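The Second Life of a Winter Sweater

By Isla Gilchrist

The repair counter at Bakker opens at 9 in the morning, and by 10 there is usually a line. People bring in sweaters with moth holes, stretched cuffs and elbows worn to a few threads. Some come with a garment in a paper bag and keep the bag closed until they reach the front.

Bakker is a dry cleaner on the main street in Liltdale. It started taking in knitwear for mending two winters ago, when the owner, Lindsay Whitelaw, gave a corner of the shop to a mender named Wulan Teoh. Whitelaw expected a few jobs a month. Teoh had 13 sweaters waiting before her sewing lamp arrived.

"I thought it would be grandmothers' cardigans," Whitelaw said. "Most of it is stuff from the mall. People wear it for a few years, they like it, and they can't buy the same one again."

Knitwear is hard to keep in good shape, and the reasons start with how it is made. Woven cloth is two sets of threads crossing each other. A knit is a chain of loops. The loops give a sweater its stretch, and they also let a single broken strand open up into a ladder. A hole the width of a pencil can be the size of a quarter after one trip through the washer.

Teoh charges $14 for a small hole and $18 for a cuff. Larger jobs are priced after she has looked at them on the light table. She turns away very little, but she will tell a customer when the yarn around a hole is too thin to hold a repair. In that case she suggests a patch, or using the sweater for parts. She keeps a bin of old ribbing for that purpose.

Stripes take the longest. A darn in a plain sweater needs one yarn that comes close in color and weight. A striped one may need two or three, changed every few rows, and if the count is off by a row the eye goes straight to it. Teoh does these jobs in the morning, near the window, and leaves plain work for after lunch.

The matching yarn comes from a shelf of odds and ends she has built up over years. Some of it was bought, some was unraveled from sweaters past saving. When nothing on the shelf will do, she orders from Clasteo, a small mill outlet two towns over run by Man-lok Kong. Kong sells leftover cones from factory runs and will wind off a short length for menders, something most suppliers refuse to do.

"She'll call and say, I need navy, but a tired navy," Kong said. "I know what she means now. The first time I sent her four and she used the one I put in as a joke."

Pilling is the complaint Teoh hears most, and it is the one she can do the least about for good. Pills form when short fibers work loose and rub into little balls, usually under the arms, along the sides and anywhere a bag strap or desk edge touches. Soft, loosely spun yarns do it more. A comb or a battery shaver takes the pills off, and some sweaters stop shedding after a few rounds. Others keep at it until they are thin. 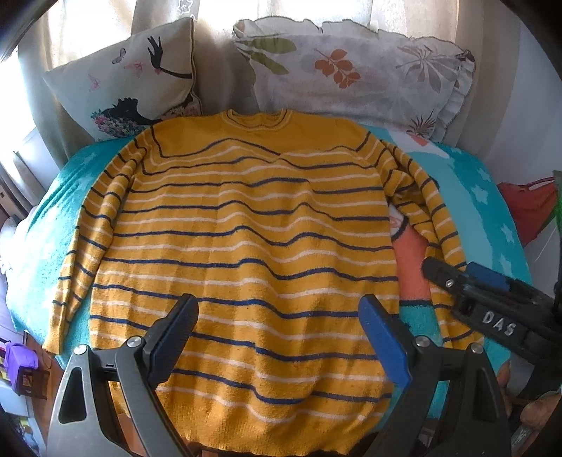 What to Do at Home

Most of the damage that reaches the counter could have been put off with simple care. Wiremu Pomare teaches a clothing class at the Liltdale adult school each fall, and he spends the first evening on washing alone.

He tells students to wash sweaters less. A wool sweater worn over a shirt can go many wears between washes if it is aired out overnight. When it does need washing, he uses cool water, a small amount of mild soap and no wringing. The sweater gets rolled in a towel and pressed by hand, then laid flat and pulled gently back to its shape. Cotton and acrylic knits can take a machine on the gentle cycle, turned inside out.

Hangers are the other habit he tries to break. A heavy knit on a hanger grows at the shoulders, and the bumps are slow to come out. He folds his and keeps them in a drawer.

For moths, he puts little faith in cedar blocks, which lose their scent after a season or so. Clean storage matters more, as moth larvae go for sweat and food stains first. Anything put away in June should be washed and fully dry, then sealed in a bag or a lidded box. A sweater with fresh holes can go in the freezer for a few days before it goes anywhere near the rest of the closet.

Pomare also tells students to fix things when they are small. A snag should never be cut. He eases it through to the back with a crochet hook or a blunt needle, then tugs the stitches on either side until the loop disappears.

He used to give out a printed guide from Stimance, a sewing supply store that has since closed its Liltdale branch. He bought the last 500 copies when the store shut. He has a box and a half left.

Teoh has started sending her own customers to his class. A few still come back to the counter afterward, mainly with elbows.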